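Raltorow Robotics Club
About Us

Who we are

Raltorow is the after-school robotics club at Osholm High School. We build, wire and program machines that pick things up and put them down somewhere else. The club is open to every student in grades 9 through 12. There is no entry test and no grade requirement. Students who have never held a screwdriver are welcome, and most years they make up a good part of the fall intake.

We meet in Room 106, at the end of the science hallway, from 3:15 until 5:30. During competition season the room stays open until 7.

How the club started

The club began as a lunch group that repaired broken classroom equipment, mainly calculators and one very old overhead projector. The school gave us Room 106 when the drafting class moved out, and the drafting tables are still in use. The first robot was called Bai. It was a wheeled base with a scoop on the front and it could carry a tennis ball the length of the hallway if the floor was clean. Bai sits on the shelf over the sink and new members take it apart and rebuild it in their first month.

Our faculty advisor is Nana Tetteh, who teaches physics and ninth grade algebra. Ms. Tetteh worked in packaging machinery before she became a teacher and has run the club since it moved into Room 106.

What we do during the year

Fall is for training. New members learn to read a wiring diagram, use the drill press, solder, and write a simple control loop. Everyone does all of it, including students who come in wanting only to program. After that, members choose a team: mechanical, electrical, software or records. The records team keeps the build log, the parts list and the club's pictures, and writes most of what appears on this site.

In February we go to Nakness, the regional handling contest. Teams get a set of ordinary household and pantry objects and have to grasp, lift and place each one within the time limit. The object list changes every year, so we practice on whatever people bring from home. The rules allow 70 seconds per object, including the time it takes to line up.

Spring is for individual projects. Past projects include a plant waterer, a sorting tray for the school store and a chess board that got as far as moving pawns.

Current work

This year the club is working on grasping. The mechanical team is comparing pad shapes and pad materials. The software team is using recordings from a hand-held gripper to look at how people approach an object before they close on it. We have a written procedure for each grasp so that two students working on different afternoons produce recordings that can be compared.

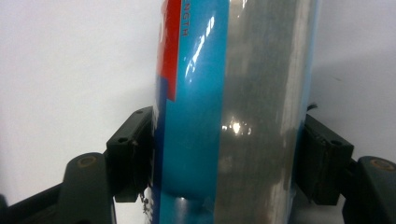

Cylinders take up most of our practice time. A tall one can lean if the pads meet it at different heights, and a smooth one can turn in the grip. Members write down the object, where the pads touched, and whether it moved when lifted. Worn pads are logged and replaced from the parts drawer, and whoever takes the last pair tells the mechanical lead.

Cost and funding

Membership is free. The club runs on $4,000 a year, paid for by the school activities budget and our fall rummage sale. Most of it goes to motors, batteries and the Nakness entry fee. Safety glasses are provided. Students who want to keep their spring project pay for the parts in it.

Joining

Come to Room 106 after school and ask for Ms. Tetteh. You will need a signed shop permission form, which is available in the main office. Closed-toe shoes are required and long hair must be tied back near the drill press. Students may join after the fall training but will need to finish the tool checkouts before using the shop side of the room.

Families are welcome at the open workshop in the spring. The date is posted on the school calendar.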